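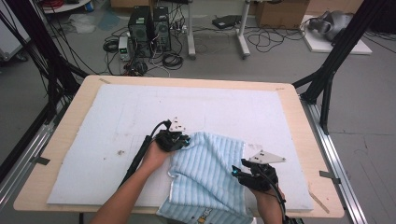

タオル畳み、ハンドグリッパーでの収録メモ(4月)

カテゴリ:作業ノート/データ収集
この記事は3分で読めます

朝から水色のストライプのタオル。畝が縦に立っている生地で、つかんだ感触がとにかく良い! 先週までの薄い布巾は指先から逃げてばかりだったのに、このタオルは畝に爪がちゃんと引っかかる。収録していて楽しい。

今日の手順。
・天板に薄い青白のフォームボードを敷く。
・タオルは毎回くしゃっと丸めてから置く。きれいに広げた状態から始めない。
・左手で上側を押さえ、右手で右の縁を取りにいく。
・畳み終わったら両手を開いて、2秒止めてから終了。

最後の「2秒止める」はTrikariaの前の版で抜けていたところ。終わりの姿勢がばらばらだと、学習側がいつまでも手を動かしたがる。Omerovićさんに指摘されて入れたら、区切りの自動検出がすごく素直になった。うれしい。

通し番号は1808まで進んだ。うち3本は捨て。2本は左のケーブルが前腕に引っかかって動きが不自然になったもの、残りの1本は自分が途中でくしゃみをした(グリッパーごと跳ねていて、再生したらかなり面白い)。

気づいたこと。
タオルが手前の縁から垂れた状態で始めると、最初の引き上げがぜんぜん違う動きになる。重みで下に引かれるので、左手を置く位置が自然と奥になる。こういう例は意識しないと集まらない。全部を台の真ん中から始めていた頃のデータを見返すと、きれいだけれど似たものばかりだった。午後は垂らし多めでいく。タグは「edge」で統一、大文字にしないこと(Trandisの読み込みで別物扱いになる)。

マーカー板の向きも大事。右手を返しすぎると上の三角の板が寝てしまい、姿勢推定が飛ぶ。手首ではなく肘から回すつもりでやると安定した。慣れるまで少し踊っているみたいになるけれど、慣れると速い!

次にやること。
・畝のないタオルでも同じ手順で集める。
・左利きの人に3セット頼む。つかむ順番が変わるはずで、ここがいちばん見たい。
・Canteroの変換スクリプト、左右の時刻ずれの確認を先に走らせる。
・ケーブルの取り回し。前腕の外側に逃がす案を試す。

14時、再開。垂らしの1本目からいい感じに縁が取れた。続ける。

コメント

Lumturie Omerović:停止の2秒、変換後も残っていました。畝なしのほうは滑るので、最初はゆっくりめでお願いします。

plundale_k:「edge」の始まり方、角だけ垂れているのと辺全体が垂れているのは分けますか?

筆者:いまは分けていません。でも分けたいです! 明日の分からedge_cornerを足します。

通りすがり:くしゃみの回、見たいです。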